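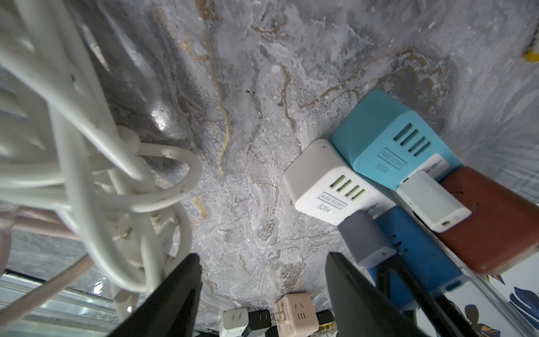
The charger drawer is my favorite mess in any home, and I want to start there because everyone in the room has one and everyone laughs when I say so (let them laugh, wait for it to die down). Ask who has thrown out a plug in the past year. Very few hands go up, it's the same every time! Then get them looking at the two cubes marked MULTI SOCKET S204, one white, one light blue. Same label, same three USB slots, and on the white one the slots show green. Most families I visit own doubles like that and store them in different rooms, so each room thinks it has the only one. Say "doubles" slowly, it comes back at the end.

Search this site Enter keywords Search

My own start: the Satton move. I had one box marked CABLES, and I carried it up three flights of stairs without ever having opened it at the old place. Lovisa Åberg opened it for me in August and laughed so hard she had to sit on it. Keep this short, I always run over here.

Part one, getting it all out. Everything goes on one big flat surface. A kitchen table is great, a bed is bad (things roll, and then you want your bed back). Blocks, cubes, strips, adapters, the lot. Don't untangle anything yet! People want to start on the knots straight away and they lose the whole evening to one knot. I love a good knot too, but it can wait.

Tell the Wosero story if there's time. Signe Aasen and I did the whole community hall in one go, 60 minutes on the clock, kitchen included, and the thing that saved us was that we pulled every loose strip out of every cupboard before we made a single decision. We ended up with a heap you could have sledded down.

Part two, the piles. Go by shape first:
- long things (strips, extension leads)
- chunky things (cubes, blocks, pucks)
- chargers that go in the wall
- cables with a different plug on each end

Color is your friend after that. If you buy a new strip, buy a loud one. An orange strip under a desk gets found and a white one against a white baseboard gets stepped on. Bendik Hägglund disagrees with me about this and will be in the second row, so invite him to heckle. 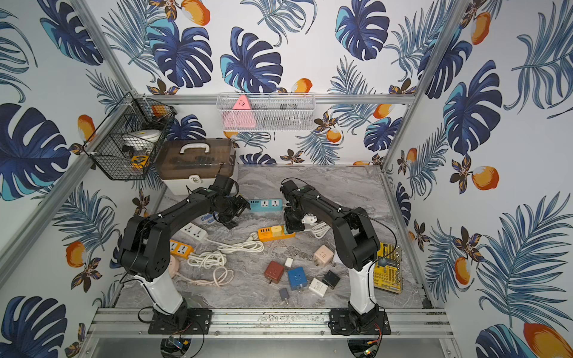

Can you plug one power strip into another if the cable doesn't reach?
Get one strip with a longer cord and plug it straight into the wall outlet. Chaining strips makes it easy to overload the first one, and the makers tell you not to do it.

Pause there and drink some water. This one usually sets off a few stories from the audience, take two at most.

Part three, labels. I get a bit carried away on this part and I'm not sorry. Masking tape, a fat marker, fold the tape over the cable right by the plug so the two sticky sides meet. Write the name of the thing it feeds: "lamp hall", "old tablet", "speaker". Don't write "charger". We know it's a charger! At the wall end, too, if the cable is long. Hold up my taped cable and pass it along the rows (get it back this time).

Coiling. Show it, don't talk about it. Big loose loops, the size of a dinner plate, one soft tie. Never wind a cable tight around its own plug, the bend right at the plug is where it wears out. Do it once with the long one and once with the short one. If the long one twists, let go, let it hang, start again. They enjoy seeing it go wrong.

Part four, what leaves the house. Cracked casing, bare wire, scorch marks, a plug that wobbles: it goes out, and it goes to electronics recycling. Regular trash is the wrong place for it. Good ones you don't need can go to a neighbor or a swap table. The Dreden swap table gave away 400 cables last season and people were queuing before the doors opened, what a morning. Caradog Skyrme runs it, point him out.

Then back to the doubles. Keep the better one where you use it most. Put the second in the travel bag and leave it there. That's the change people write to me about afterward, the bag that's packed already.

Questions, probably ten minutes. Likely ones: what to do with cables nobody recognizes (paper bag, write the month on it, look again in half a year), and whether to keep the original boxes (I don't).

Handouts are on the side table by the coats. Lovisa Nygård has the spare rolls of tape, one per household please. Room has to be clear by 9:15 p.m.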